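Subject: Re: [handheld-collect] Open day at Clundum, what was shown
From: Jelle Meijer

Arthur wrote:
> Could someone who went to the Clundum open day post a summary?
> I am mostly interested in three points. Are they collecting with
> one hand or two? Is it only the wrist cameras, or is there a head
> view as well? And how do they reset the table between episodes?
> The program sheet from Grerell only says "kitchen tasks".

I was there for the afternoon session in December and took notes, so I will answer in that order.

Two hands. The operator works with a pair of white hand-held grippers, each with a cube near the hand that carries fiducial tags. Both are cabled. I asked whether the cables get in the way and was told that operators learn to step around them within the first shift. I would still like to see a figure for that.

There is a head view as well. The camera sits on a short arm off a headband, and the streams are aligned afterward in their own software, which they call Riso. The task in the demonstration used an electric kettle and a glass cup, with a vase of flowers left on the table as clutter. One view from the head and one from a gripper:

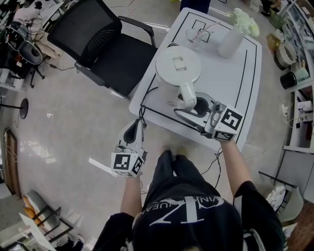
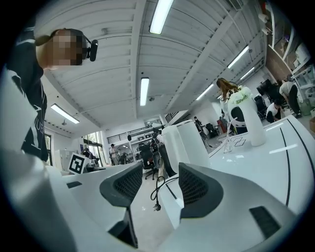

On resets, the procedure is manual. Between episodes the operator puts the objects back by hand, following a printed card with start positions. The card changes every 24 episodes. They tried randomizing the positions from a screen and gave it up, as operators spent longer reading the screen than moving the objects.

Numbers from the talk, for what they are worth. The kettle task has 380 episodes recorded, of which 247 passed the filter. Most of the rejected ones failed on tracking – a tag turned away from the view for too long during the pour – and a smaller share on dropped frames. The speaker did not have the split with her and offered to send it. I have not received it yet.

Two things I could not settle. First, the latency between the head stream and the gripper streams. Riso corrects a fixed offset per session, but I did not get a clear answer on drift within a session. Second, gripper width. They estimate it from the wrist video and do not log an encoder. On a thick handle that is probably fine. On thin glass I have doubts, and our own tests last spring went badly in exactly that case.

The policy itself was not run on an arm during my session. The morning group may have seen more, so if anyone from that group reads this, please add to it.

Arthur, if you want the handout, write to me off list. It is a scan and too large for the archive.

Jelle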